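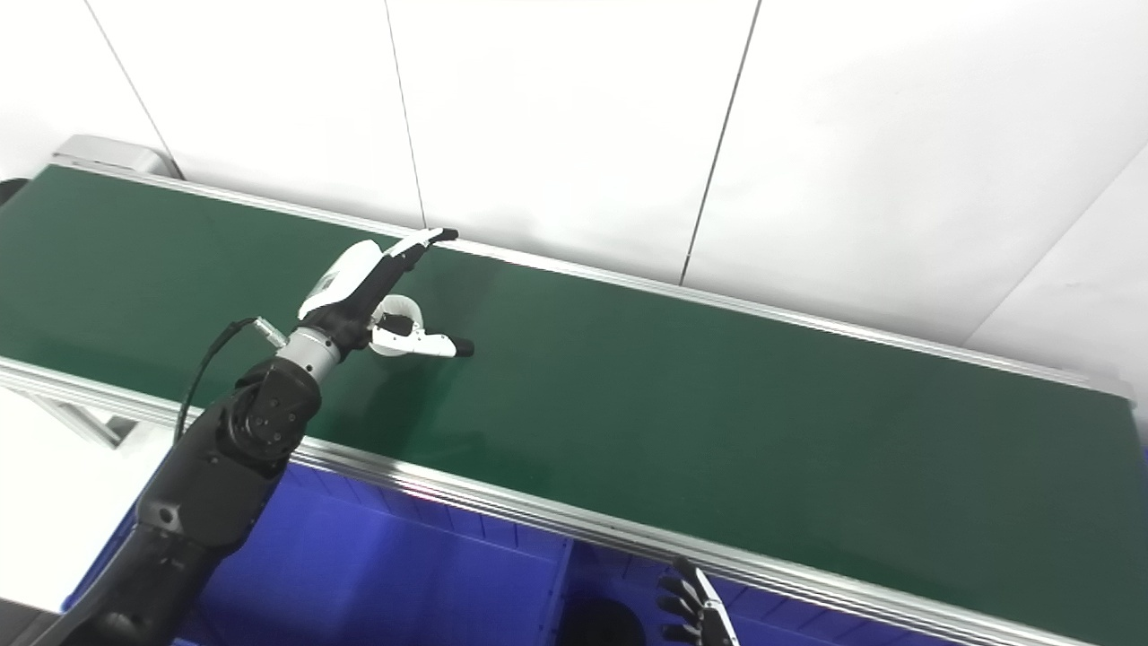
What is changing at the Drikcombe parcel hall?
The old roller tables in the packing area are being replaced with flat green conveyor belts, and the first one is in place. The rest will be fitted by the end of February.

Nullano, which runs the hall, ordered the belts from Kundau last year. The company handles small goods for shops and mail-order sellers in the area, mostly boxed kitchen items, books and spare parts. Packers have worked at roller tables since the hall opened. The rollers are fine for large cartons, but small packets tip into the gaps and have to be picked out by hand.

Each new belt has a dark green matte surface and runs between two aluminum rails. The rails are grooved along their length, and side guides, scanners and lamps can be clamped into the grooves without drilling. Guides for the first line will be set after the packers have tried it with their usual goods.

"We had people putting sheets of cardboard over the rollers to stop things falling through," said Parvaneh Mahmoudi, who manages the packing floor. "It worked for an hour and then the cardboard moved."

The belt color was chosen after a short trial in which packers were shown samples in black, white and green. Black made dark packaging hard to see, and white showed every mark by the afternoon. Most of the early shift picked green. The late shift was split between green and a light gray that Kundau does not stock in the width needed.

Nullano sends out 3356 parcels on a normal working day. It does not expect that number to change much this spring. Mahmoudi said the main aim is to cut down on damaged corners and torn labels, which make up most of the returns the hall has to repack.

The belts will run at a slow walking pace and can be stopped from either side. Staff will still pack standing up, with mats on the floor. Tape and paper are moving from the end wall to shelves under the line, so packers will not have to leave their places to fetch them. Empty cartons will stay where they are for now.

Abbas Yazdani of Moradi, the firm doing the fitting, said the floor at the east end of the hall slopes more than the plans showed. Two of the stands had to be sent back and made longer. The work is four days behind as a result, and the crew is starting at 6 a.m. to make up the time.

"Once the stands are level the belt goes on fairly quickly," Yazdani said. "Getting it to run straight is the slow part. You adjust one end, let it go round for a while and look again."

The old tables are being offered to other businesses in Drikcombe. A bakery supplier has asked for six of them and a print shop for one. Any left over will go for scrap.

Drop-offs at the front counter are not affected. Drivers collecting from the side entrance should use the second door until the fitting is finished, as the first is blocked by crates. The side yard will be closed to cars between 6 a.m. and 9 a.m. while parts are unloaded. Collections booked for those hours have been moved to the front, and customers with a standing booking have been sent a new time.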